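Trucos caseros para grabar buenas demostraciones con pinza de mano

Publicado el 2022-02-27 en Fleminura, sección Taller y casa

Cuando empezamos a juntar ejemplos para que un sistema aprendiera tareas domésticas (recoger la mesa, doblar un paño, meter los cubiertos en su cajón) pensábamos que lo difícil vendría después, con el entrenamiento. ¡Qué inocentes! De las primeras 700 grabaciones tuvimos que apartar 87, y casi todas por tonterías que cualquiera que haya ordenado una cocina habría visto venir. Así que os dejo lo que hemos ido apuntando en la puerta de la nevera, por si os ahorra alguna tarde.

Limpiad la lente antes de cada tanda. Un paño de microfibra seco, del que se usa para las gafas, va de maravilla. El papel de cocina suelta pelusa y al final se acaba frotando el doble. A las almohadillas de los dedos les basta un trapo apenas humedecido, y luego un ratito al aire.

Preparad los objetos en una bandeja, como quien deja los ingredientes listos antes de guisar. Nosotros cambiamos de taza o de paño cada pocas repeticiones y variamos también el punto de partida: un poco más cerca, un poco girado, medio tapado por otra cosa. Si todo empieza siempre igual, el sistema aprende vuestra mesa de memoria y en casa del vecino se queda como un pasmarote.

Moved la mano despacio, pero con naturalidad. Yo al principio iba como si llevara una sopera llena hasta el borde, y las tomas salían eternas. Ayuda mucho ensayar el gesto 3 veces sin grabar y decidir de antemano dónde empieza y dónde acaba.

Si se os cae algo, no paréis con cara de susto: recogedlo, terminad la tarea y anotad el tropiezo en el cuaderno. En nuestro proyecto, Tronden, esas tomas van a una carpeta aparte y alguna nos ha venido muy bien.

Con la luz, paciencia. En julio, con el sol entrando de lleno, nos salían brillos por todas partes, y una cortina fina lo arregló bastante mejor que mover los muebles. 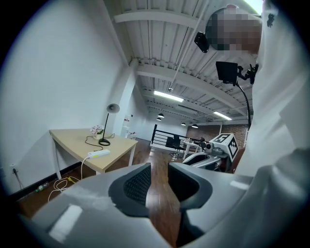
Y descansad la muñeca, por favor, que la pinza parece ligera hasta que llevas una hora abriéndola y cerrándola. Nosotros nos turnamos, y de paso los ejemplos salen más variados, porque cada cual agarra una taza a su manera (hay quien va derecho al asa y quien la coge por el borde, y las dos cosas valen).

Para guardar, un nombre corto con la tarea y el número de toma, y copia en otro disco esa misma noche. Las pinzas duermen en una caja con tapa, con los dedos sin apretar, y los cables recogidos con una tira de velcro.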